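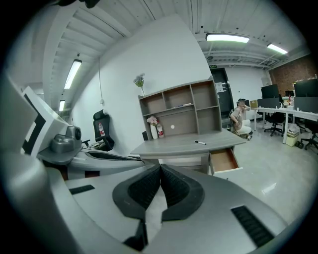 I have started writing letters again, the kind with a stamp, and I want to tell you how it's been going before I lose my nerve and pretend it was only a phase. It began in September when I was going through a shoebox for something else entirely (the warranty for the dishwasher, which I never did find) and came across a bundle of letters from my old landlord, Dezső Lengyel, who rented me the upstairs of his house in Anetdale when I was twenty-three and didn't know how to cook rice. I sat down on the floor and read every one of them. By the end I had a numb foot and a strong urge to write to somebody. If you are the sort of person who needs the right spot before you can begin anything, and I am exactly that sort, then I can report that a gray wooden desk with a hutch built into it, set against a plain white wall, is a very good place to write a letter. There's a place above for envelopes and nothing on the wall to stare at, so sooner or later you have to look down and write.

The first letter was terrible. I hadn't written more than a grocery list by hand in years, and my handwriting had gone all slanted and cross-looking, like it resented being woken up. I also found I had no idea how to start. "How are you?" seems silly when you know the answer won't arrive for two weeks. Dezső always started his with the weather and then whatever he'd eaten for lunch, so in the end I copied him. Rain, tomato soup. After that it came more easily, and I went on for four pages about my sister's wedding and the neighbor's fence and a long argument I'd been having with the library over a book I'm certain I returned.

That one went to Nilton Ríos, who I worked with at the garden center back when I was sure I was going to be a landscape designer. We had been sending each other birthday texts for ages, the same two lines with the same cake, and I think we were both a little embarrassed about it. He wrote back! It took 12 days and I checked the mailbox on every single one of them, including a Sunday. His letter was on the back of some seed order forms, and he told me about his daughter's trombone, and his bad knee, and how he still thinks about the time we unloaded 600 tulip bulbs in the sleet and then learned they were meant for the other store. I had forgotten all about that. I laughed so hard I had to go and get a glass of water.

What I like best, I think, is how slow it makes me. When I type I'm always deleting, and I end up with something smooth that doesn't sound much like me. With a pen I'm stuck with what I said, so I have to keep going and explain myself, and sometimes I wander off and find I've told somebody a thing I hadn't planned on telling anyone. I wrote to my aunt about how much I miss my grandmother's kitchen, with the radio on top of the refrigerator and the drawer that only opened if you kicked the cabinet, and she sent me back the recipe for the poppy seed roll that I thought was gone for good. It calls for "enough milk." I've tried it twice and I still don't know how much that is. The second one was better, though the middle sank.

A few practical things, in case any of you are tempted. Cheap paper is fine, but get a pen you like, because you'll be holding it for a while. Stamps cost more than I remembered, so I buy a sheet at a time and try not to do the math. Write the address on the envelope before you write the letter. I have two finished letters sitting here that can't go anywhere until I work up the courage to ask people where they live now, and it does rather spoil the surprise. And please don't apologize for the delay at the top of the page. I did that in my first three and it makes such gloomy reading.

I've also had one come back to me, stamped and scribbled on, from an address in Anetdale. I knew it might. Dezső would be well into his nineties, and the house was sold some time ago, I believe. I haven't opened it, as I know what's in there: sunshine, egg salad, and a long-overdue thank-you for teaching me how to do the rice. I put it in the shoebox with his.

Anyway, Nilton wants to know what to do about his hydrangeas, and I owe my aunt a report on the milk, so I'm off to do both this evening. If you'd like a letter, send me your address. I mean it. You may have to put up with hearing what I had for lunch.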